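# The grip that wouldn't let go

The fault that held up the Claltine project for most of May began with a toilet seat, and it is one of the best bits of detective work I've come across in years of writing about robots.

Claltine is a small team in Wollville trying to teach machines to clean bathrooms. Their method is wonderfully direct. People do the job first, using hand-held grippers, and the recordings become lessons for a robot arm. By spring they had 1,181 recordings and an arm that could take hold of a seat, lift it, and put it down again as politely as a good house guest.

Then it stopped putting it down. The arm would close on the rim, raise the seat a little way and simply stay there, squeezing. Motor current climbed, the lid hinge creaked, and on one run the seat cracked clean through while an engineer's hand was near the bowl. She was unhurt, but the arm was switched off that afternoon and stayed off.

What followed is the part I love! Evander Pringle, who leads the work, didn't start with the arm at all. He went back to the people. Every recording of a seat being gripped was pulled out, 634 of them, and watched from start to finish. The operators use both hands on the tool, with patterned marker cubes on it so the software can work out where it is and how it's tilted, and they clamp the front edge of the seat.
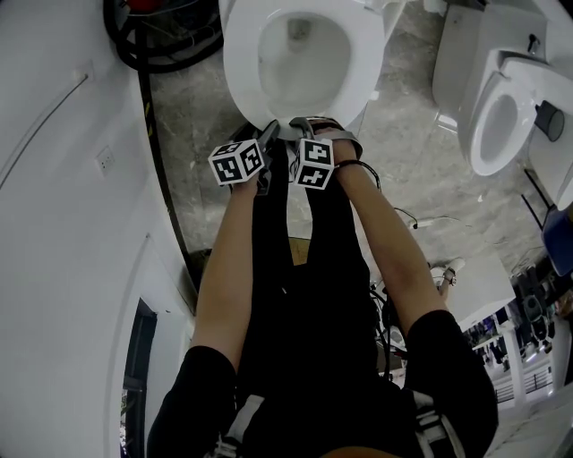 Dennis Khaemba reckons the clue was in plain sight for weeks: when you have hold of something slippery you squeeze harder than you need to, and you go on squeezing after the job is done, so the arm had learned to do the same. He would have checked the human hands on day one, he says, and he has told Pringle so more than once.

He was nearly right. The extra squeeze was there, but it only explained the creaking. The reason the arm never let go was duller and far more alarming. In 32 recordings the jaw sensor had stuck on "closed" and kept reporting it after the operator had opened up and moved away. Nearly all came from one gripper with a worn cable, and they happened to be the clearest of the lot, so the software had leaned on them heavily.

The cable cost less than lunch. The rest of the cure took longer. Those recordings are gone, the sensor is now checked against the camera view before each session, and the arm has a hard limit: if it's still squeezing after 16 seconds it opens, whatever the software thinks. Nobody may reach past the arm while it's powered, and the stop button has moved to within a step of the bowl.

I watched the first supervised run after the repairs. The arm took the rim, lifted, paused (I held my breath), lowered it and let go. Pringle asked for it again, and then again, and was still asking when I left for my train.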